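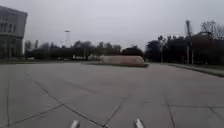
Radymyr_D
Moin zusammen, ich bräuchte mal Rat von Leuten, die schon mit alten Betonflächen zu tun hatten. Unser Skateverein in Parkberg darf ab Juli die alte Abstellfläche hinter der Siedlung nutzen, 1.080 Quadratmeter, und wir wollen dort Rollschuhkurse für Kinder und abends freies Fahren anbieten. Die Platten liegen ganz ordentlich, aber die Fugen sind dunkel, und dazu kommt dieser lange Riss, der schräg durchläuft und weiter unten auf eine kürzere Fuge trifft, fast wie ein V. Mit 60er-Rollen merkt man sowas sofort im Knie. Frage also: Fugen vergießen, nur den Riss machen oder gleich alles beschichten? Budget ist 1.000 Euro, mehr gibt die Kasse nicht her.

betonbirsen
Alles beschichten kannst du bei dem Budget vergessen, sorry. Ich würde erst mal gar nichts kaufen, sondern mit einer Drahtbürste und Geduld die Fugen auskratzen. Da sitzt jahrelang Dreck und Moos drin, und vorher hält keine Masse der Welt. Danach siehst du auch, wie tief das wirklich geht. Bei uns in Fladport waren von den "schlimmen" Fugen am Ende die Hälfte einfach nur zugewachsen.

Nevzat_E
Sehe ich ein bisschen anders als Birsen. Bürsten ja, aber den Riss würde ich nicht wie eine Fuge behandeln! Eine Fuge ist dafür da, dass sich die Platten bewegen dürfen, ein Riss ist halt da entstanden, wo es dem Beton zu viel wurde. Wenn der noch arbeitet, reißt dir jeder starre Mörtel im ersten Winter wieder auf. Setz quer drüber zwei, drei Gipsmarken und schau nach ein paar Wochen nach.

Radymyr_D
Gipsmarken hab ich noch nie gemacht. Einfach anrühren und draufklecksen?

Nevzat_E
Im Prinzip schon. Untergrund sauber machen, anfeuchten, handgroßer Fladen, vielleicht 8 Millimeter dick, Datum reinritzen. Reißt der Gips, bewegt sich was. Draußen hält das nicht ewig, Regen mag er nicht so — also zwischendurch mal hingehen.

kofi_rollt
Ich bin kein Baumensch, fahre aber seit meiner Jugend auf solchen Flächen, und ich muss mal für die Fugen Partei ergreifen. Mit weichen Rollen (78A oder so) und etwas gebeugten Knien rollt man da drüber, das lernen auch Sechsjährige in einer Stunde. Viel ekliger sind Kanten, wo eine Platte höher steht als die andere. Habt ihr das geprüft? Lange Latte drüberlegen, fertig. Und vor dem Fahren fegen, fegen, fegen. Ein einziges Steinchen ist schlimmer als jede Fuge.

betonbirsen
@kofi_rollt weiche Rollen schön und gut, aber die Kinder kommen mit dem, was im Keller lag. Da sind harte Plastikrollen dabei, die bleiben in jeder Ritze stecken. Für einen Kurs würde ich mich nicht darauf verlassen.

kofi_rollt
Dann eben Leihschuhe vom Verein! Wir haben damals gebrauchte Rollen gesammelt und umgebaut, hat fast nichts gekostet.

Nevzat_A
Der andere Nevzat hier, nicht verwechseln :-) Zum Material: Wir haben bei uns die Fugen mit der kalten Vergussmasse von Brikimen gemacht, gekauft beim Baustoffhandel Taşdemir. War okay, wird aber in der Sonne klebrig, und dann hast du schwarze Streifen auf den Rollen und später in der Turnhalle. Der Hausmeister war begeistert. Würde heute eine Zweikomponentenmasse nehmen und vorher eine Schaumschnur reindrücken, damit man nicht so viel Masse versenkt.

betonbirsen
Schaumschnur unbedingt, ja. Und die Masse einen Tick unter der Oberkante lassen, sonst quillt sie im Sommer raus und du hast statt einer Rille einen Hubbel.

Radymyr_D
Super, danke euch! Hab mir für die ganze Fläche mal ein Angebot machen lassen, 1.522 Euro nur für die Fugen, ohne Riss. Das ist raus. Wir machen jetzt wohl nur das vordere Feld für die Kurse selbst, und hinten dürfen die Großen mit ihren weichen Rollen hoppeln. Latte leg ich am Wochenende mal drüber.

Nevzat_E
Klingt vernünftig. Aber versprich mir die Gipsmarken, bevor du am Riss irgendwas zuschmierst.

Radymyr_D
Versprochen. Gips steht schon im Flur.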